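BONAVCOMBE WANTS YOUR JUMPERS, AND WOULD PREFER THEM FOLDED

For release: April

Free knitwear folding evenings return to Wevell Hall as laundry firm publishes its survey of the nation's chairs

Bonavcombe, the family laundry and mending business, is to run a second season of free folding evenings after the first drew more people than the hall had tables for. Sessions begin at 7pm at Wevell Hall and are open to anyone who owns a jumper and has doubts about it.

The announcement comes with the results of the firm's spring survey, in which 1,467 customers were asked where their knitwear spends the night. Nearly half said a chair. A smaller group said the bed, usually on the side nobody sleeps on, and a determined few named the banister. One customer wrote "with the cat" and left the rest of the form blank.

"We had hoped drawers would do better," said Rhona Pollock, who owns Bonavcombe and set the questions. "Drawers came fourth. I have spent my working life sending jumpers home beautifully flat, and I now know where they go. I read the results twice and then went for a walk."

The evenings are taught by Struan Jardine, the firm's head of finishing, who has folded for a living since leaving school and is hard to impress. His method needs no board, no clips and no tissue paper. It does need a bed.

"People try to do it standing up, with the thing hooked under the chin," he said. "You end up with one long arm and a sore neck. Put it on the bed. Spread it right out, smooth it from the middle, and find the neck before you do anything else. With a black one, find it twice."

Black knitwear takes up a full hour of the new programme, by popular request. Customers reported that they could not tell front from back in the evening, that every speck showed, and that a black jumper on a dark duvet could be lost until morning. Mr Jardine recommends a good lamp and the loudest bed cover in the house.
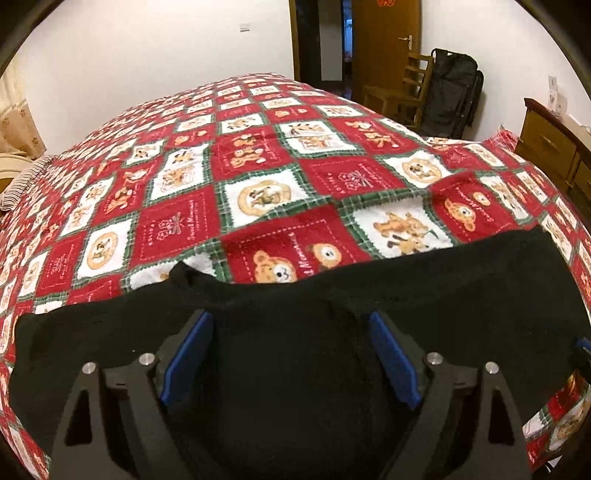
Subtlety, he says, is wasted on a folding surface. Teddy bears are ideal. So are checks, zigzags, bright red squares and anything else a guest might politely fail to mention, as the edge of a dark sleeve stands out against them and a crooked fold has nowhere to hide. Those attending may bring a cover of their own, and last season's best was judged to be one with lettering on it, which gave its owner something to line the hem up with.

Each evening covers the plain fold, the roll (for suitcases, and for people who won't be talked out of it), roll necks, cardigans with buttons, and the question of cuffs. There is a short break for tea. Jumpers are not to be used as tea towels during the break, a rule which was added after the second session.

Euan Tennant attended last season with a bag of five jumpers and a low opinion of the whole idea. "I came because my sister booked it," he said. "I can do a cardigan now in less time than it takes to find the hanger. I've still got the chair, but you can see what colour it is."

There are 120 places across the season and they are free, although Bonavcombe will be glad to accept clean, wearable knitwear for its spring collection. Donated items will be checked, mended where a mend will hold, and passed on through the Kavik clothing store. Holes are welcome up to the width of a thumb. Moths are asked to stay at home.

Erdal Soylu, who runs the mending bench, will be in the side room throughout with wool in most colours and an opinion on each. He asks that buttons be brought along with the garment they fell off, where the two are still in touch.

Places can be booked at the Bonavcombe counter in Bedoya Street or at the hall. Please bring two items of knitwear, at least one of them difficult.

ENDS

Notes to editors

Bonavcombe washes, presses and mends clothing and household linen. Wevell Hall has step-free access and parking at the rear.

Struan Jardine is available for interview most mornings, and will refold anything you are wearing if asked.

Press contact: Greer Tosh, Bonavcombe press office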